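From: Halvard Solberg
To: Drullinholm Repair list
Date: April 2022
Subject: Re: tool roll or hard case?

Moriarty wrote:
> I'm after a small bit set for the bench at home, mostly laptops and
> the odd radio. The one I had from Justum came in a hard plastic box
> and the lid has split along the hinge. Is a zip-up roll any better, or
> do the bits just fall out of the loops? I don't want to spend more
> than 50 on it.

I went over to a roll last August and haven't gone back. Mine is black inside with a blue zip edge and it opens out flat, so it wants a fair bit of table. If your bench is narrow you may find that a nuisance.

The bits go in rows of black elastic loops over the two middle panels. The driver handle stands in the fold between them, where I can get at it with either hand. There's a blue and grey elastic strip under the bits on each side. I've left the left one free.
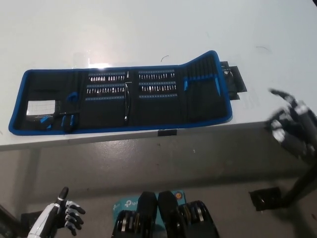
Posted by Halvard Solberg

The small blue tools are in the left section with a little white card, and the pry tool and the long spudger have the tall pockets at the other end. The spudger sticks up a bit above its pocket. It hasn't stopped the zip closing so far.

On bits falling out: the loops are tight, if anything. New ones need a push with the thumb and you should put the bits in tip up, or you'll be pulling each one out to see what it is. I lost 3 in the first month, all of them left on the bench by me and swept up with the screws.

What I don't like is that the roll never lies completely flat at the right-hand end. Small screws set down on it will wander, so use a dish or a magnetic mat for those.

Price was 225 kroner from Alon, in the shop. I don't know if they still stock it. Ring before you make the trip, they shut early on Saturdays.

If you'd sooner keep the Justum bits, measure the length first. Long ones will foul the zip.

Halvard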